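I've been putting off writing up my great-aunt's logbook for years, and what finally got me going was a rainy July and a biscuit tin. The tin holds two small books with cloth covers, a bundle of letters and a pressed flower of some sort that has stained everything it touched. The books are hers from when she was learning to fly gliders, and later a little two-seater called the Drasta (a club machine, wooden wings, apparently an absolute pig in a crosswind).

She wrote down everything! Not just the flights, but what she had for lunch, who was rude to her on the bus to the airfield, how many times she had to push the thing back up the field. By the last page of the second book she'd logged 2,562 launches. I checked her adding up and found two mistakes, both in her own favour, which made me like her even more.

My plan is to type the lot out so the cousins can read it without passing the books round and getting jam on them. I'm on page 9 of the first one. At this rate I'll be finished when I'm eighty.

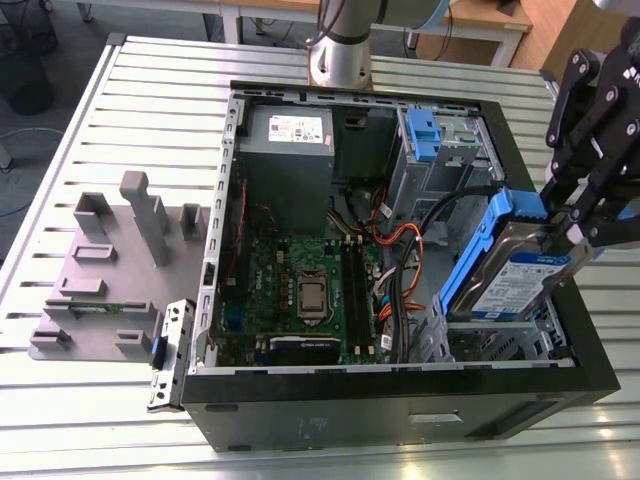
## The Avuvar days

The first book is nearly all Avuvar, a grass strip with a hut and a windsock that kept getting pinched. Her instructor was a man called Quang Đào, who turns up on almost every page. She was terrified of him for a month and then suddenly she's writing things like "Q. says my landings are now merely bad". He made her do six circuits in a row one evening because she'd forgotten to look behind her before turning, and she wrote the word LOOK at the top of every page after that, right to the end of the book.

Her first solo takes up four lines. Four! The cheese sandwich afterwards gets seven. She says the glider jumped off the ground without his weight in the back and that she sang all the way round, and then we're on to pickle.

The bit I keep going back to is the day she got up to 3,000 feet, which was a big deal for that club with the winch they had. She found lift over the Celler quarry and just stayed in it, going round and round with a buzzard until her hands were too cold to hold the stick properly. When she landed there was a queue of people waiting for the glider and they were all furious with her. "Worth it," she wrote, underlined twice. 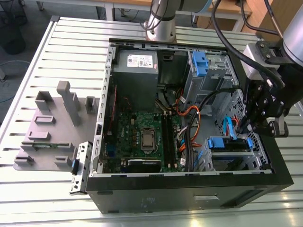 The second book is harder going. Her handwriting gets worse as she gets more confident, and she starts using initials for everybody. I've worked out that S.L. must be Sang Lâm, who signed some of the letters and seems to have owned a share in the Drasta with her. H. had me stuck for ages. I had H. down as a boyfriend ("took H. out again, lovely and smooth, bit stiff on the left") until I got to a page where H. needed a new tailskid. So H. is the Hoàng, the other glider, and I've had to go back and change quite a lot of notes.

I'd love to know what happened to either aircraft. One letter mentions the Drasta going to a farmer with a barn, and after that there's no trace of it. If anyone reading this had family flying at Avuvar, or has a barn with a suspicious pair of wings in it, please do leave a comment.

Next time I'll put up the cross-country flight, the one where she landed in a field of cabbages and had to stay for tea.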